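Home | About Ullar | Jobs | Take Part | Contact

Last updated: 2025-05-02

Wanted: fault spotter / second operator, two-arm home tasks (casual, July start)

Ullar is looking for 2 people to work on the household tasks at our Zadesmont flat. Casual contract, 15 hours a week, days to be sorted between you and Bram. Quick one as we need names soon.

Why we're hiring. In autumn we had a fault on the two-arm setup and it should have been caught earlier. Short version: left gripper lost signal part way through a hanger run. Cable to the gripper had been working itself out of its plug, a bit more each time the arm folded in close. When it dropped out the left jaws stayed shut and the right arm kept pulling. Hanger snapped. A piece of it went past the operator's face, she had her glasses on, no injury. But she was on her own and had to walk around the table to reach the stop button. Not good enough, and that's on us.

We pulled the logs after. 503 runs on that cable since anyone wrote down a check. The connector had thrown short dropouts well before the bad one, and the software just retried and carried on. Nothing on the operators screen. Thijs Jacobs wrote it up and the full report goes to everybody we interview, please read it before you come in.

What's changed so far:
- two people in the room any time the arms are powered, no exceptions
- stop button on a lead, second person holds it
- any dropout now halts both arms, no retry
- plugs checked by hand at start of shift and after lunch, signed for
- cables swapped at 1000 runs even if they look fine

The job. You'd be the second person. You hold the stop, watch the arms and the cables, and write down anything odd. Slack loops catching on a joint, jaws closing late, a plug sitting crooked, an arm that hums when it didnt yesterday. Once you're signed off you'll swap with the main operator and run tasks yourself. Mostly laundry stuff at the moment, hangers on and off the drying rack, later on shirts. Furniture stays put between runs unless the task sheet says otherwise.

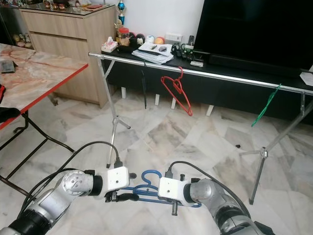 You'll also help Timmermans, who look after the hardware, when they come to refit the cable clips. The current ones were a stopgap. They want somebody who has been in the room and can say where the cable goes when the arms cross over, so good notes matter more than tech skills.

What we need from you:
- 18 or over, OK on your feet for a few hours
- able to stay focussed when it's the same task over and over, because it will be
- willing to hit stop and be wrong. You won't get grief for a false alarm
- clear handwriting or decent typing
- shop floor, lab, warehouse or workshop background is handy, not required

Safety glasses supplied. Long hair tied back, no lanyards, no loose sleeves. Paid training on the first two shifts, including a stop drill with the arms live. Shifts are logged in Plandik, we'll set you up with a login.

Pay is the Ullar casual rate, same for both roles, paid fortnightly. Travel to Zadesmont not covered sorry. Street parking is tight after nine.

To apply: half a page to Bram Goossens, through the Contact page, subject line "second operator". Tell us about a time you stopped a job because something looked off, and what happend next. No cover letter needed. References from a supervisor or a teacher both fine.

If you worked with us before the fault and want to come back, apply the same way, you'll still need to redo the stop drill. Questions about the incident go to Thijs, everything else to Bram.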